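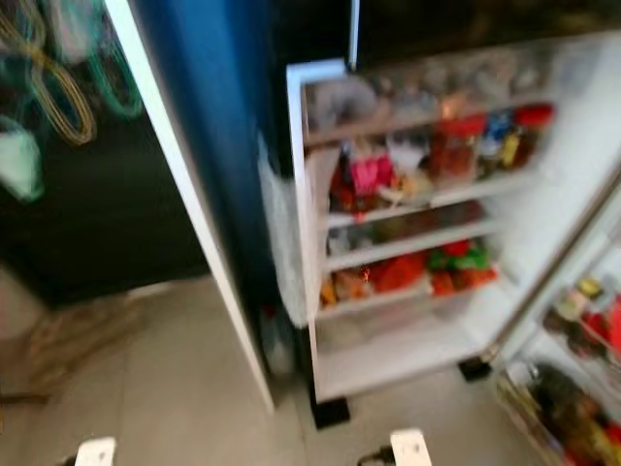

家庭の冷蔵庫をめぐる意見
詰め込む前に、見える棚を
パラルデール(Paraldale)生活研究室

冷蔵庫の収納に関する助言の多くは、容器をそろえ、ラベルを貼り、種類ごとに区分することを勧める。当研究室も長くその立場をとってきたが、昨年度の家庭調査を経て、見解を一部改めるに至った。家庭に求めるべき第一の事項は、棚の奥まで視線が届くことである。容器の統一は二の次でよい。

調査はVukadinović財団の助成を受け、Pristel地区の27世帯を対象に実施した。各世帯には、期限を過ぎて処分した食品を六月の一か月間記録していただいた。世帯間の差は大きく、同じ容量の冷蔵庫を使う家庭でも処分の量は数倍に開いた。記録の最終提出は26世帯である。

処分された品目のうち目立ったのは、開封後の瓶詰、小袋の調味料および少量を残した菓子類である。生鮮品は傷みが外見に現れるため、比較的早く気づかれる。一方、瓶や小袋は長く同じ姿を保ち、見慣れた背景となってしまう。扉の棚はその典型であり、開けるたびに目に入るはずの場所でありながら、記録上は処分品の出どころとして最も多く挙げられた。冷蔵庫の外に出された器や蓋についても同様の傾向があり、行き場の定まらないものは台所の各所に滞留しやすい。 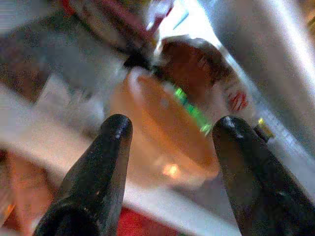 容器を減らせば暮らしが不便になる、との反論も寄せられている。小分けの器があるからこそ残り物を翌日の食事に回せるのであって、器を敵視するのは筋違いである、という趣旨であった。この指摘はもっともである。当研究室は器の廃止を求めるものではなく、蓋と本体の組がそろわない器を手放すことを提案している。組が欠けた器は、やがてラップで覆われて棚に戻り、その上に別の品が載る。

積み重ねについては、さらに踏み込んで述べておきたい。容器の上に瓶を置き、袋の上に箱を渡す収め方は、空間の利用としては合理的に映る。しかし下の品を取り出すには上の品を動かさねばならず、その手間が使用を先送りさせる。

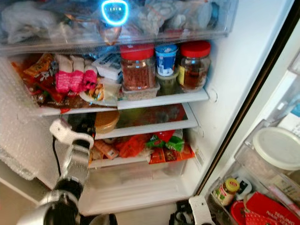
先送りされた品は、買い物の際にも思い出されにくい。ある世帯では、処分した食品の購入額が一か月で3673円に達した。金額そのものは突出したものではないが、同じ調味料を重ねて購入していた分が含まれており、在庫の把握が十分であれば避けられた支出である。

当研究室は、棚一段につき手前から奥まで物を置かない通り道を一本設けることを推奨する。幅は手のひらが入る程度でよい。あわせて、瓶詰の開封日を蓋に記すことを勧めたい。側面に記した日付は、隣の瓶に隠れると読まれなくなるからである。仕切りや専用の収納用品の購入は、通り道を設けて一か月を過ごした後に判断すれば足りる。

取り出した品を一時的に置く場所も、冷蔵庫の整理と切り離して考えるべきではない。調理台が家電や小物で占められている家庭では、奥の品を確かめる作業自体が敬遠される。別室や洗濯機のそばの卓であっても、一段分の中身を広げられる面があれば作業は進む。 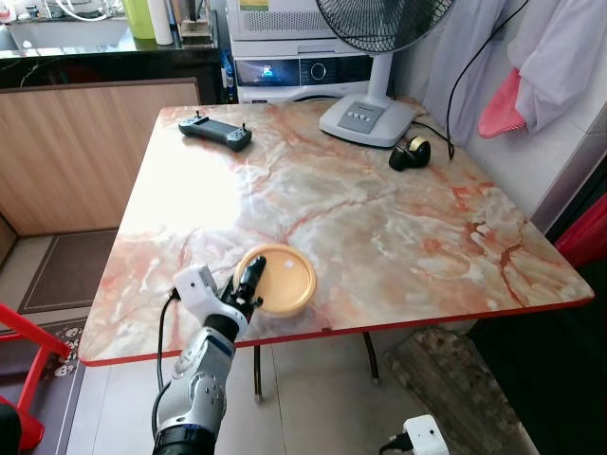 大理石模様の卓と黄色い蓋。後方に洗濯機。

本稿の提案は、冊子「Drotum」の次号に点検表を付して掲載する。発行部数は500部とし、地区の集会所で配布する。点検表は棚の段ごとに記入する形式であり、扉の棚には独立した欄を設けた。記入済みの表は、当研究室の窓口で随時受け付ける。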